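阅读时间:约7分钟

Livow仿真评测服务到访记录:抽屉柜任务包

Livow的办公区在一栋旧仓库的二层,一半是工位,一半是服务器间。今年起他们把内部使用的双臂操作仿真环境拆成任务包对外出售,按月订阅,客户上传控制策略,由他们的集群跑批,返回评测报告。我们组在选下半年的评测平台,候选里有Livow和Sandberg两家,4/24/22这次到访的目的是看产品实际运行,顺便把合同附件里没写清楚的几项问明白。

接待我们的是技术负责人Detlef Ostermann。前半小时讲架构,内容与公开文档基本一致:物理求解、渲染、任务判定三个进程分开,中间走共享内存;渲染可以关掉,只返回关节状态和物体位姿。关掉渲染以后单机并行的实例数会上去,具体倍数取决于显卡,Ostermann没有给统一的数字,只让我们以试用期的实测为准。

任务包目前有三档。基础档叫Pondeck,内容为单室场景下的开合与取放;中间档加入双臂交接;最高档允许客户导入自己的物体模型。我们主要看的是Pondeck。该档出厂带3,362个场景变体,其中2,270个开放给客户调试,剩余部分留作封闭评测,客户只能拿到分数和失败分类,看不到场景文件。封闭部分每季度轮换一次,下一次轮换在June(六月)。

场景变体由生成器产生。房间形状、墙面和地面材质、柜体位置、抽屉颜色、柜顶杂物都在随机化范围之内。材质之间不做搭配约束,斑点花岗岩纹理可以出现在墙上,四个抽屉面可以各用一种颜色或花纹。Ostermann的解释是,材质库的作用在于打散视觉特征,美观不在考虑之列。柜顶放的是马克杯、纸袋一类的小件,本身不一定参与任务,但碰倒会记入附带扰动一项。

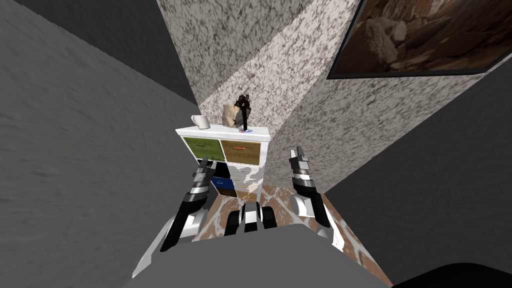

Ikechukwu Oyelaran
自动化测试工程师,本文作者

演示用的就是双臂配置,视角从机体上方向前看柜子。机体灰色外壳占去画面下缘,两臂向前伸,末端都是两指夹爪。这个视角有一个实际问题:左夹爪处在柜子左半边前方时,会挡住蓝色抽屉和上面绿色抽屉的下沿。策略如果只依赖这一路图像,在接近阶段对下层抽屉的定位会变差。我问能否增加腕部视角,答复是接口支持每臂一路,Pondeck默认不启用,需要在配置里打开,并且计入渲染用量。

接下来是接口部分。控制输入有两种,关节位置目标和末端位姿目标,后者由服务端做逆解。逆解器是自研的,遇到奇异位形附近的目标会返回上一帧结果并置一个标志位。这个行为文档里只有一句话,我认为应当写得更醒目。如果客户端不读标志位,日志上看起来就像策略停住不动,排查会浪费很多时间。力反馈提供夹爪两指的法向力,切向力要到下一个版本。

判定逻辑看得比较细。抽屉任务的成功条件为:目标抽屉的位移超过设定阈值,其他抽屉的位移不超过容差,机体与柜体之间没有持续接触。“持续”的定义是连续10个仿真步。这个值写死在判定进程里,客户改不了。我们组以前用自己的环境,容许的接触时间更长,所以同一个策略拿到Livow上分数会偏低,两边的历史数据不能直接比。Ostermann同意在报告里附上接触步数的原始记录,我们可以自行换算。

失败分类分为未接近、抓取失败、拉动中滑脱、误开相邻抽屉、超时五类。分类由规则给出,没有人工复核。现场抽看了几条标为“抓取失败”的回放,其中一条我认为更接近超时:夹爪在把手附近反复调整,直到时限结束也没有合拢。对方的说法是,只要末端进入把手周围的判定区,后续失败一律归入抓取。规则本身可以接受,但读报告的人必须事先知道。

物理方面,抽屉滑轨使用带阻尼的平移关节,静摩擦和阻尼系数都参与随机化,范围可以查到。杯子按刚体处理。纸袋也是刚体,外观带有褶皱,碰撞外形则是简化的凸包,夹爪压上去不会变形。对开抽屉任务影响不大,如果以后要做柜顶取物,这一点需要重新评估。

价格与配额。Pondeck按评测回合计费,月度套餐最高含1,251个回合,超出部分单独结算,未用完的不结转。对我们来说,一次完整回归会用掉大半个月的额度,所以日常调试应放在本地的开放场景里做,封闭评测只用于版本发布前。本地运行需要一个授权守护进程,名字叫Stuno,每次启动联网校验一次。我们的测试机在隔离网段,这里有冲突。Ostermann提到有离线授权文件的方案,需要另签附件,周期和费用会后书面答复。

与Sandberg的方案相比,Livow的场景随机化范围更宽,接口文档稍差,计费方式对小团队不太友好。Sandberg允许客户修改判定参数,这对我们迁移历史数据有利,但没有封闭评测集。两家都没有给出仿真结果与实机结果的相关性数据。我当面提了这个问题,Livow表示正在做,没有给出时间。

待确认事项:
- 离线授权附件的条款和费用
- 腕部视角的渲染用量如何折算
- 逆解标志位是否写入默认日志
- 六月轮换之后,旧封闭集的分数能否继续引用
- 切向力接口的版本号

试用账号已经开通,有效期到下月底。第一轮先跑我们现有的单臂策略,右臂固定在初始位形,只用左臂开左侧两个抽屉,看遮挡对成功率的影响有多大。第二轮打开腕部视角重复一遍,其余配置不变。结果整理后放到组内共享目录。

相关文章
Sandberg评测平台试用笔记(一):安装与授权
两指夹爪的法向力标定
双臂策略回归测试的回合数怎么定
隔离网段内的授权服务部署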